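Rizwan Nanayakkara
Thread on teaching by demonstration, from the folding work we've been doing at Gostgate since February. Mostly notes to myself, but people asked.

The task is clothes on a bed. Pick up a garment, fold it, put it down flat. I do it by hand with a gripper that has a camera on it, and the policy learns from the recordings. The arm only gets involved at the end.

We have 1121 demonstrations so far and 900 of them are usable. Most of the rejects are me moving too fast. If I snatch at a hem, tracking goes and the whole episode is thrown out.

First thing I had to unlearn: I fold with two hands and ten fingers. With two fingertips you have to plan the grasp. Open wide, come in low, close on a single edge, then lift. I now say those steps in my head every time.

Black clothes are the hard ones. Folds don't show up well on camera, so trim helps a lot. A pale band or a bit of piping gives you a line to aim for, and I think it gives the model one too. 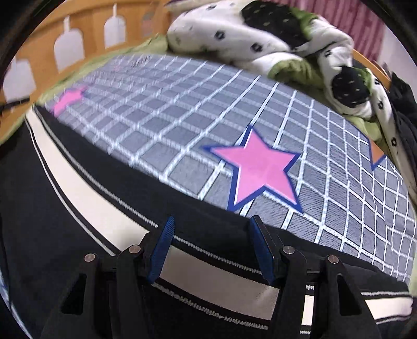 Nusrat Weerakoon
Do you worry it will learn to look for the trim and then fall over on a plain black T-shirt? We had that with towels on Gelum. It went for the stripe every time.

Rizwan Nanayakkara
Yes, a bit. The last 40 demos were all plain dark items for that reason. Too early to say if it's enough. Did you fix the towels with more data or by changing the towels?

Back to the thread. Bedding matters more than I expected. My first 500 were on one plain sheet and the policy was poor on anything else. Now I change the cover between sessions – checks, stars, whatever is clean – and leave the blankets in a heap at the far side.

Pauses are bad. If I stop to think with the gripper open over the cloth, the model learns to stop there as well. Kasun Howlader trims the start and end of each episode but he can't do much about the middle.

We tried remote control of the arm too, using Clevier. Fine for boxes. For cloth I found it slow and couldn't feel when I had two layers instead of one. Finlay Rutherford is much better at it than me and still prefers the hand-held tool.

Next up is sleeves. I've been putting them off.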